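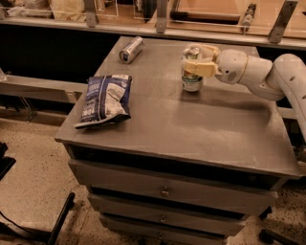
Right, hello everyone, I'm Polyxeni Triantafyllou, and I've been asked to fill the slot before lunch with what our student club did between the autumn and March. We're the Mernham robotics club, we meet on a Tuesday evening, and our entry for the Flakongate Challenge was a tidy-up task: objects on top of a set of drawers, one arm, pick the right thing and move it. (Click on if the slide's stuck, it stuck in rehearsal.) The students chose the objects, so you get a crisp bag sort of thing and two cans, one standing up with a green and white label and one lying on its side. The upright one is the target, and the gripper has it by the top half. I'll come back to why that matters, because we argued over it for most of a term.

Who did what

Keep this short, people want lunch.

We had a mix of first and second years, hardly any of whom had touched an arm before. I split them into a grasping team and a "what is it looking at" team, and then they ignored me and swapped every week, which was fine by me. Everybody ended up able to start the thing, stop the thing and read the log. If you run a club and you only take one idea home, make it the log! We called ours Vrettos (ask me in the break, it's a long story involving a bus) and it's just a big table. Every attempt gets a row, with the date, who was at the keyboard, which object and what happened in plain words.

The numbers

Say these slowly, last time I gabbled.

We set ourselves a target of 1,000 logged attempts. We got to 487. I was a bit glum about that until one of the first years pointed out that we'd only had the room one evening a week. Of those, 164 were full successes, meaning the can was picked up, carried and put down standing. Anything that fell over on landing went down as a fail. The students made that rule themselves and they were far stricter than I'd have been.

Pause here, someone always asks what the rest were. Mostly near misses. The fingers close a bit early, or the can gets nudged and ends up somewhere the plan didn't expect. A fair few were us: wrong file loaded, somebody had left the speed turned right down, that sort of thing. They all stayed in the log.

The great grip argument

Half the club wanted to hold the can round its middle, and the other half wanted to hold it high up. The middle lot said it'd be better balanced. The high lot said yes, but look at what's next to it, you'll bash the neighbours on the way in. We tried both for 2 weeks and went high, and I still get messages from the middle lot. I'd love to tell you we had a lovely clean comparison, but we changed the approach speed at the same time, so please don't quote me on it. That's a lesson in itself and I did make them write it up.

What the high grip did give us was an easier time when we came to the lift. We keep that first lift small on purpose. Up a little, stop, check, then carry on. It looks a bit timid when you're standing there watching, and visitors always ask if it's broken, but the check is where the students' own code gets its moment. On the next slide the can's just clear of the top, so look for the shadow under it. The other can and the snack bag are what we call the bystanders, and knocking either of them costs you the run under our house rules.
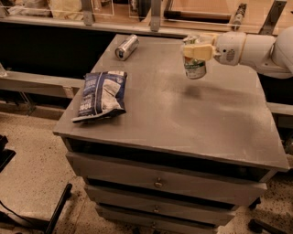
Things I'd change next year

Start with one object. We went straight to three and it was too much for the first month. Put the bystanders in once the basic pick is boring.

Write the house rules down on day one. Ours lived in people's heads until November and there was a proper row about what counts as a knock.

Get the Wirell people in earlier. They lent us an engineer for an evening and she fixed our finger timing before she'd finished her tea. I'd been staring at it for weeks.

Let the quiet ones drive. I've got a keyboard rota now, and the log got much better once everyone had a turn.

Questions

If nobody puts a hand up, ask the room what they'd count as a knock. That'll keep them going until the sandwiches arrive.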